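Robot club: arm drops snack cans when restocking, grip or code?

Our club entered the Horiva shelf challenge. The arm picks a canister up fine, then lets go the moment it tilts. We run the demo grip code at 70 percent force. Help before September, please, we are running out of chips.

2 answers

Check your thumb before you blame the code. Ours sat too low and the can pivoted around it like a door.
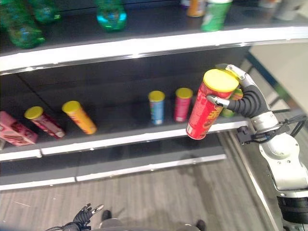
Move the contact point up near the lid and close the fingers before the thumb. Then wait 700 ms before lifting. Our team hated the wait, mostly because it was my idea.

Buy a better hand lol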